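We use cookies to keep this newsletter archive working. By continuing to read you agree to our cookie policy. Accept | Manage preferences

Kit corner: two weeks with the Joltorik pair

Plenty of you wrote in after the last issue asking whether a two-arm tabletop kit is worth the money if you're a small group and have never owned one arm, let alone two. I've now had the Joltorik two-arm kit from Gernurance on my bench for 2 weeks, and I like it a lot more than I expected to (and I expected to like it).

The price as tested was $3,925. For that you get both arms, the grippers, the cables with their clips, the power supplies and a year of software updates. The version with one arm and no rail is cheaper, but I'd save up. So many of the jobs people ask me about need one hand to hold something still while the other does the work, and you can't fake that with a clamp for very long.

Setup took me one evening. The printed guide is 19 pages and most of them are good. Page 11 is not good. It has you plug in the second arm before you've given the first one its ID, and then both of them answer to the same name and the software sulks. Do the first arm all the way through, unplug it, then do the second. Gernurance knows about the mix-up and says a corrected guide goes out in February.

Once they're talking, wow, these are fun to drive! I set mine up for kitchen-type jobs, moving things between trays and a dish rack, and by the second night I'd stopped thinking about which joint was which and was just reaching for stuff. 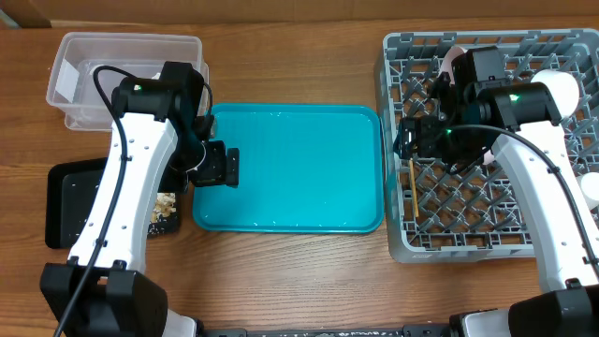 The thing I keep telling people about is how smooth the elbows are. On the older Breten arm I learned on, there was a little hitch when you changed direction, and you'd knock over whatever you were trying to be gentle with. With the Joltorik I can slow right down near an object and the fingers go where I mean them to go. Light plastic cups are still a pain (squeeze a touch too hard and they pop out sideways), but that's mostly me.

Gripes, since I promised I'd always list them. The fans in the power supplies whine. The cables are a stiff heavy type and you really do want to clip them down along the links before your first run. And the software saves every session under a number and won't let you rename it until it's closed, so I have a folder with 748 recordings in it and only a foggy idea which ones are the good ones. If anyone has a script for sorting these, please send it!

Support was great. I wrote to them on a Sunday night about the ID trouble and had a real answer by lunch the next day, with a drawing.

The folks at Tierney Makerspace have ordered the same kit and plan to put it out for members once the safety sign-off is done, so if you're nearby you can try before you buy. I'll post the sign-up link when they give me one. Next issue I'm swapping in the soft finger pads and having another go at those cups.

You are receiving this newsletter because you signed up on our site. Unsubscribe | Update your email address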